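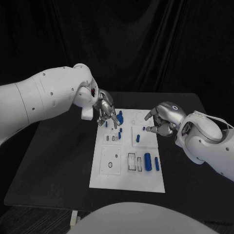
Emília Ďurica keeps her boards in a cupboard behind the door, standing on their long side like books. When I visited her workshop at Darusau, she took out three of them before she even offered me a chair. "You have to hold one first," she told me. "Then we can talk."

She designs peg and shape boards, the kind where pieces must be put in the correct place by hand. Her boards are used by adults who practice fine hand movements again after an injury, and also by some schools. The first one she made was for her father, in May, five years ago. He was a watch repairer and he refused to do anything with bright animals on it.

"He said it was an insult," she remembers. "So I made a white board, with blue pieces. No pictures, only outlines. He worked on it for a whole afternoon and was very angry with me at the end, and then he asked for it again in the morning."

The white and blue stayed. I asked if it was a question of taste. Partly yes, she said, but a tired person should find the piece quickly, and on a pale board a blue peg is easy to find. She also likes a dark table under the board. In her own workshop she painted the table black, after she tried a gray cloth which moved all the time.

The most difficult subject for her is the small peg. A peg that stands up can be taken with the tips of the fingers from above. A peg that lies on its side is another task. "You must come from the side, or you must turn it first," Emília says. "Many people push it away two or three times. I used to think this was a mistake of my design and I wanted to put a little edge to stop it. Itsuki told me to leave it."

Itsuki Minami is an occupational therapist and tests every new version with her. He joined our conversation late, with wet shoes and a bag of bread, and he did not agree with everything she had said. For him the raised plates are more interesting than the pegs. "A plate gives you a height," he explained. "The hand must stop in the air, look, and come down. With a flat board people slide everything. I don't want sliding."

They argue also about the outlines. Emília draws them thin. Itsuki would like them thicker for older users, and for one customer, Uchida, she did make a special set with heavy lines. She shows it to me without pleasure. "It looks like a road," she says.

Until now the workshop has delivered 1,289 boards. Each set is packed by hand, and spare pegs go in a paper bag, because the pegs are always lost first. Last winter a school wrote to ask for 17 of them. "Seventeen!" Itsuki says. "I think they feed them to somebody."

Before I left, Emília put a board in front of me and laid one peg down on its side. I needed three tries. She was already washing the cups and did not look.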